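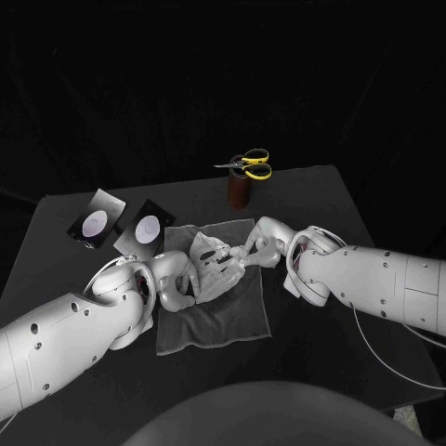
Does the group still have to finish a book before voting on it? The rule stands as it was passed in July: you vote if you reached the last page, and members who stopped earlier may speak but keep their hands down.

Olham Reading Circle
Minutes of the fall meeting, 2022-10-29

Present: Halina Szewczyk (chair), Jadwiga Michalski, Krystyna Kołodziej, Ryszard Brzozowska, Iwona Jabłońska (minutes).
Apologies: none received, though Ryszard offered one on arrival for not having read the book.

1. Minutes of the last meeting
Approved with one correction. Krystyna did not call the July novel "a doorstop with feelings." She called it "a doorstop." The feelings were added by the minute taker, who withdraws them.

2. The book
We discussed Wesutholm, the family saga in which three sisters inherit a salt works and spend most of a century not speaking about it. Halina admired the first section and thought the flood was very well done. Jadwiga liked the flood too but would have put it before page 400, while she still cared who drowned. Krystyna asked if anyone had worked out which of the two Augusts was married to Berta. There was a family tree in the front of the library copy and none in the paperback, which explains some of the discussion.

Iwona defended the ending. Ryszard asked what the ending was. He was told, and said he was glad to have been spared it.

Vote under the July rule: three in favor, one against, Ryszard's hands down.

3. Winter list
Halina reminded everyone that we pick the books for the cold months now so the library can order them in. Proposed:

The Prinden Letters (Jadwiga). Short, funny in places, entirely in letters. Krystyna wanted to know how many of the letters are about the weather. Jadwiga said a fair number, but that the weather is really about the marriage.

The new Czarnecka (Halina). Everyone has seen the reviews and Iwona has seen all of them. There is a waiting list at the library. Agreed to put our names down and hope people give up early, as people do with Czarnecka.

A mystery, any mystery (Ryszard). Asked to be more specific, he said one with a body in it. Held over until he comes back with a title.

Agreed: The Prinden Letters first, Czarnecka when copies turn up.

4. The long read
Krystyna proposed that we take on one truly enormous novel over the winter, a few chapters at a time, and report back in spring. She has in mind something she has owned for years and used mainly to press flowers. Jadwiga asked that the chapters be agreed in advance, remembering the last time, when two of us were at the duel and the rest were still at the picnic. 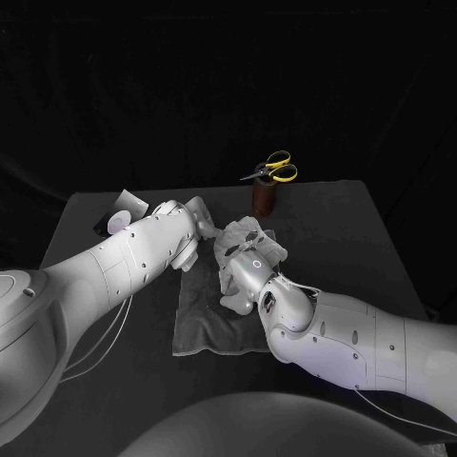
Ryszard wondered whether listening to it in the car would count, given that he is in the car a great deal and the reader on his last audiobook did all the voices, including some he would have left alone. Halina ruled that listening counts. Jadwiga asked about listening at double speed. Halina ruled that this counts too, but that the member may not then complain that the characters seemed rushed.

Abridged editions were ruled out before anyone could ask.

5. Television
The adaptation of last winter's book has started. Iwona has watched all of it and was requested to stop making faces. It was agreed that the adaptation will be discussed only after the book of the evening, and that "it was better on the screen" is not to be said in front of Krystyna.

6. Any other business
Jadwiga is still missing her copy of the spring poetry collection, lent to a member of this group. Everyone present denied having it. Iwona has since found it and will bring it next time.

Actions
Halina: library order for The Prinden Letters, names down for Czarnecka.
Krystyna: chapter schedule for the long read.
Ryszard: a title, with body.
Iwona: the poetry.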